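Two weeks with two sets of hand-held grippers. Posting notes as a thread so I can find them later.

The pairs are the Plellari, which we've had since last June, and the Onishi, which arrived this month. Same operators, same tasks, same cameras. Only the grippers change.

Weight first. The Onishi is lighter on paper. In use I couldn't feel it, and neither could Begoña Montoya, who did half the sessions. What you do feel is where the weight sits. The Plellari is heavy at the jaws, so your wrist tips forward after an hour.

Trigger travel is the bigger difference. The Plellari goes from open to closed in a short squeeze. The Onishi takes nearly the full range of your fingers. For small parts I want the long travel. For anything you grab and move, the short one is faster and less tiring.

Cables. Both are wired, and both cables leave from the back. I tried running them over the shoulder, under the forearm, and straight down to the table. Straight down is fine until you reach across your body. Along the forearm is what I've settled on.

The current task is a wire basket with a flat panel over the top and a white object inside. Two hands. Thin wire is hard on any fingertip, and a white basket on a pale board is hard on the cameras. 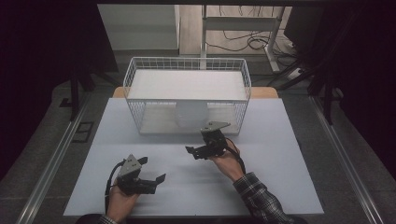 Demetrius Pennington replied that thin wire is a fingertip problem before it's a gripper problem, and that he'd put the same tips on both pairs before comparing anything.

Fair point. I had the stock tips on each. I've now printed one tip shape for both and I'm rerunning the basket task from zero. The old runs stay in the folder but I won't mix them into the numbers.

For the record, the old set was 700 episodes on the Plellari. I stopped the Onishi set early when I saw the left jaw had play in it. One screw on the bracket had backed out. Tightened it, added thread locker, no play the next morning.

On tracking: pale surfaces gave us trouble with both pairs. Pose jumped when a hand came in low and close to the board. Dropping the exposure helped more than changing the filter settings. I'd try that first if you see the same thing.

Controller side. The Plellari box logs jaw width at a steady rate. The Onishi box drops samples when both hands are plugged into the same hub. Separate ports fixed it. Their manual doesn't mention this.

Calibration takes me 10 minutes on either pair. The Onishi asks you to redo it after every power cycle, and that adds up over a day. The Plellari keeps its values.

Kenta Chiba has both sets of logs and is checking whether the jaw width readings agree at small openings. My guess is they don't – the Onishi seems to read a little wide when it's nearly shut.

Where I am now: Plellari for pick and move, Onishi for small parts, no preference yet on the basket. I'd like to see the rerun with matched tips before I say more.

The tip file is in the Tarport folder under "wire". Print it in something soft. The hard version slid on the basket rim every time I tried to lift from a corner.

Rerun starts Monday. Left hand first, then both.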